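Week 6 handout: Drought, wells and who pays
Dineo Ntuli, 17 November 2025

Hi all! I talked way too fast at the end last time, so I'm writing the groundwater part out again, with the bits I skipped (sorry, Chantelle, your question about shallow wells is in here too).

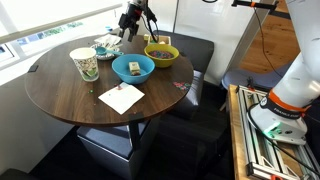
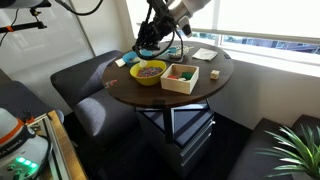
OK, so: recharge. Rain soaks in, gets past the roots, and slowly tops up the aquifer. In a warmer climate the soil dries faster, so the first good storm after a dry July mostly just wets the dirt and very little of it gets down to the water table. People see puddles and think the drought is over!

Our case is Fatstead, the farm town from the reading. It has 181 private wells and 4000 residents, and most of the wells are shallow. When the water table drops 16 feet, the shallow ones go first, and those tend to belong to the households with the least money to drill deeper. The big growers out toward Dilliris can go down 200 feet and keep pumping (which pulls the level down further for everybody else).

Terms to know:
Recharge: water that reaches the aquifer
Drawdown: how far the level falls when you pump
Overdraft: pumping more than comes back in, year after year

For next class, read the Akgül chapter, but skip the math in the middle. Then write me a page on this: should Fatstead cap pumping, charge for it, or help pay for deeper wells? Pick one and tell me who loses. I really do want the losers in there, last year's papers were all a bit too cheerful.

Bring your rainfall charts too, we'll need them for the first half hour.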